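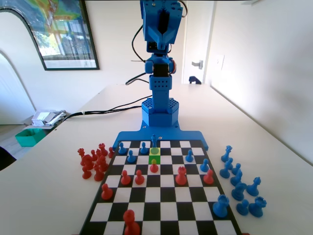

2021年1月

夕食のあと、またチェスのことを考えていた。青いロボットアームが盤の向こう側に立って、赤い駒と青い駒の間で手を伸ばす仕事である。私はチェスが強くない。ルールを覚えたのは国を出る前の年の4月で、今でもナイトの動きを時々まちがえる。だから機械に負けることは恥ずかしくない。私が知りたいのは別のことで、機械は家の仕事をもうできるのか、という問題だ。

チェスの手を考えることは、機械にはもうやさしいらしい。むずかしいのは駒をつまむことだと私は思う。ポーンは小さくて、となりに別の駒がある。つまむ場所が少しずれたら、となりの駒が倒れるだろう。人間の子どもは、そんなことを考えないで取ってしまう。

私が働いているNistowの倉庫では、去年からKesierという機械が箱を運んでいる。一日に最大3,000箱を運べると説明書に書いてあった。しかし、ふたが少し開いている箱が来ると止まる。そのたびに私が行って、ふたを閉めて、ボタンを押す。昨日は5回行った。機械の世話をするのも仕事だから文句はないが、「自動」という言葉の意味を辞書でもう一度調べたくなった。

家のほうはもっとおくれている。LumbaoというそうじロボットをMellanoの店で見たが、いすの足の間はきれいにできても、床に落ちているくつ下は拾えない。私の部屋では、まず私がくつ下を拾い、コードを上げ、それから機械にお願いすることになる。その間にほうきで終わるような気がして、買わずに帰った。

チェス盤はますの大きさが全部同じだし、駒の形も決まっている。台所はそうではない。ぬれた茶わん、やわらかい豆腐、母が送ってくれる形のばらばらなじゃがいも。倒れた駒はまた立てればいいが、割れた茶わんは元にもどらない。それでも、盤の上で駒をひとつ正しく置けるなら、いつかはしや茶わんも並べられるのではないかと期待してしまう。取った駒を盤の横にきちんと片づけることも、小さい片づけの練習だと言えるかもしれない。

もし先にひとつだけ頼めるなら、私は洗濯物をたたむことを頼みたい。シャツは私も下手で、そでがいつも曲がる。

もう遅いのに、流しにまだなべが残っている。今夜は自分で洗って寝る。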